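May 15, 2021

Home late, feet up, tea going cold on the arm of the chair, and I want to get this down before I lose it, as I lose most good days by not writing them in time.

I spent the whole day at Traltine with the controller in my hand, teaching the arm in the simulator. I say teaching as if I know how! Cyril Blackburn set me up in the corner by the window and gave me the little handle you move through the air, and whatever my hand does the gripper on the screen does a moment later. Lean left and it leans left. Squeeze and it squeezes. He told me the best demonstrations come from people who are a little bit bored, and I laughed, but by lunchtime I knew just what he meant. When I'm excited my hand darts about and the arm darts with it, and then everything it learns from me is darting.

The morning was poor, I'll admit. I threw away more tries than I kept. The view from the wrist is the one I can't get used to – you look straight down past the fingers and your own sense of near and far simply goes on holiday. I kept stopping too high, closing on nothing, and having to open up and creep down again, and all of that creeping gets recorded too, which made me feel as though someone were taking notes while I parked the car. Cyril came by with half a sandwich and said to leave the little corrections in when they were honest ones and bin the ones where I had plainly lost my way. So I've been binning, and trying not to take it to heart.

After lunch I found a rhythm. I started breathing out on the way down, the way my aunt taught me to thread a needle, and I talked to the arm under my breath ("easy now, easy, there we are") until I noticed the young man at the next desk smiling into his keyboard. Let him smile. My count at the end of the day was 56 tries, of which 50 were good enough to keep, all the bad early ones having gone in the bin before Cyril started the proper tally. He wrote the number up on the board and I was as pleased as a child with a gold star.

The whole collection stands at 3439 now, with everybody's put together, and it's a funny feeling to think of my hand being in there with all those other hands. Cyril says you can tell people apart if you watch enough of them. One person always comes in from the right. One always pauses before closing, like somebody about to ring a doorbell. I asked him what mine was and he said I hover. Well, I do hover. I hover in shops and I hover in doorways, so why wouldn't I hover over a block?

I'm keeping one from the afternoon in these pages, with the gray ring sitting on its block between the two green fingers and all those soft shadows lying across the floor past it.

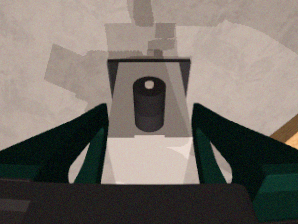

Things to remember for next time

Come down slower than feels right, then slower again. Look at the gap on each side of the block before squeezing, left and right both, and don't trust only the side I happen to be looking at. Bring the cushion for my elbow, the blue one, and my other glasses. Ask Cyril whether the hole in the top of the ring matters to the arm at all or whether I'm the only one who keeps staring at it.

Also ask about September. He mentioned they might want me back then for the real arm over at the Istevine building, and I said yes before he had finished the sentence. The real one frightens me a bit. In the simulator I can knock into anything I please and press the button and the world is put right again, and I've grown rather fond of that button. I'd like one for the kitchen.

My thumb is sore and I closed the bathroom door tonight with the most careful squeeze of the handle you ever saw. Called Mother, who wanted to know if the robot had said thank you. I told her not yet. Bed now, and I must remember to put the bins out first.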